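Zollholm food shelf moves into former Moser store

ZOLLHOLM — The Zollholm food shelf has left the church basement it used for many years and is now open on the ground floor of the old Moser dry goods store on Wastent Street. The new space opened to households at the start of September.

The building dates from 1860 and was last used as a fabric shop. It had been vacant for 3 years when the food shelf signed its lease. The front room has been painted, the old counter has been taken out, and a ramp has been added at the side entrance next to the parking lot.

The food shelf served 83 households in its last full month in the basement. Organizers said the stairs were the main complaint there, followed by the lack of a place to set things down. Bags were packed in a hallway and handed through a door, and people often did not know what they had until they got home.

At the new location, groceries are put out on tables before they are bagged. Boxed and packaged foods go on the tables together, and each household looks over what is there, takes what it will use and leaves the rest. Items left behind go back on the shelves the same day.

The tables came from several places. Some were given by the church, and others were bought secondhand in Pekia when a banquet hall there closed. Tablecloths came with the Pekia lot, and the food shelf decided to keep using them. They are washed at the end of each week.

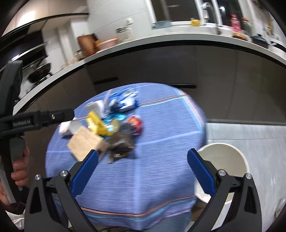 Fresh produce and bread are handled separately. They are kept near the side entrance and are usually gone within the first hour. Milk and eggs stay in a refrigerator in the back room and are added to an order on the way out. The basement had no room for a second refrigerator, and a chest freezer is expected to be hooked up once electrical work in the back is finished.

The food shelf asks that donated items be unopened and within their printed dates. Boxes with dents or creases are fine as long as the inner bag is sealed. Home-canned goods cannot be accepted. Cooking oil, canned fish, oatmeal, rice and low-salt soup are needed most at this time of year. Shampoo, toothpaste and laundry soap are also welcome and are given out along with the food when they are available.

Donations can be left at the side entrance during open hours. The drop box at the Pekia library is still in use and is emptied twice a week. The box that stood outside the church has been removed — anything left on the church steps may not reach the food shelf.

Open hours are mornings from 9 to 11:30 and one evening a week, with the evening posted on the front door. Households may visit twice a month. No appointment is needed, but first-time visitors should bring a piece of mail showing an address in Zollholm, Pekia or the surrounding township. People who cannot come in person may send someone else with a signed note.

Parking is available in the lot behind the building, which is shared with the hardware store. Three spaces closest to the ramp are set aside for food shelf visitors during open hours. Wastent Street will be down to one lane near the building while the sidewalk is being replaced, and drivers are asked to use the alley entrance until that work is done.

The lease on the Moser building runs for three years, with an option to renew. Rent is covered by a township grant and by proceeds from the spring rummage sale, which will be held in the new space next year.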